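Report of a visit to the Hofstetter demonstration room, Brunotness

Visit made on 21 Feb 2023. Prepared for the members of the Andavville Technical Education Partnership by Milagros Palacios.

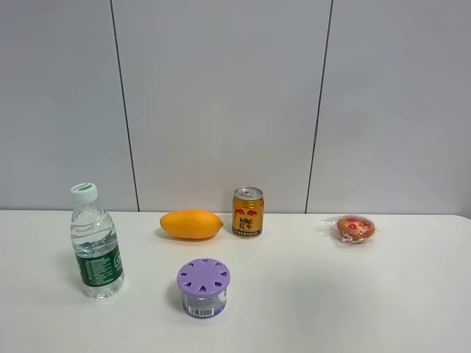

Purpose of the visit

The Partnership was invited to see how examples are gathered for a learning system that will in time direct a robot arm to pick up and set down ordinary goods. Members had asked for a plain account of the daily work, and in particular of how much of it is still done by people. Our host was the Hofstetter site at Brunotness, where the programme runs under the name Civeck.

What we saw

Each example begins with a layout. An operator sets household and grocery items on a white table in front of a plain grey wall, then steps back so that a fixed camera can record the starting position. The layout shown to us had a bottle of water, a mango, a gold can of Red Bull, a small cake in its wrapper and a round container with a purple lid. The front right of the table was clear.

The operator then guides the arm by hand controls through a single task, given as a short written instruction such as "move the mango to the front". The recording is stored with the instruction and a note of the result. Failed attempts are kept and marked as such.

We were told that the choice of items is reviewed every week. Clear plastic is considered difficult, as the system must learn to find the edges of something it can see through. Crinkled wrapping raises a similar problem — it catches the light and changes shape when gripped. Fruit is replaced when it softens.

Progress to date

At the time of our visit the site held 1059 accepted recordings, produced by 12 operators working in pairs. A further 13 recordings were awaiting a second check. The staff were open about the slow pace. A good part of each shift goes on resetting the table, and an instruction that seems clear to one person may be read differently by another. Three versions of the instruction sheet have been issued for this reason.

Matters raised by members

Members asked whether students could take part. The site manager replied that short placements would be possible from April, subject to a day of training on the hand controls. It was also asked who owns the recordings; a written answer has been promised and will be circulated when received.

The Partnership thanks the staff at Brunotness for their time. Members wishing to join the second visit should give their names to the Andavville office.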